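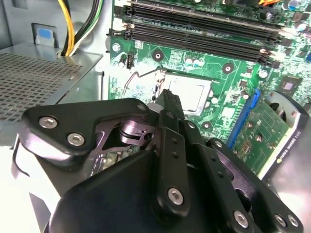
Fig. 4. Gripper over the board, memory slots empty.

Filed under: Guides > Bench Automation

4. Handing a case to the Hodel cell

1. Lay the case flat, side panel off, and push it against the stop.
2. Tie back any cable that crosses the memory slots.
3. Step behind the yellow line and press READY.

CAUTION — Keep hands out of the case while the arm is enabled.

NOTE — Memory fitting now belongs to the cell. Bench staff at Lestia keep cable routing and final checks, and sign off each batch of 40.

3 comments | 11 shares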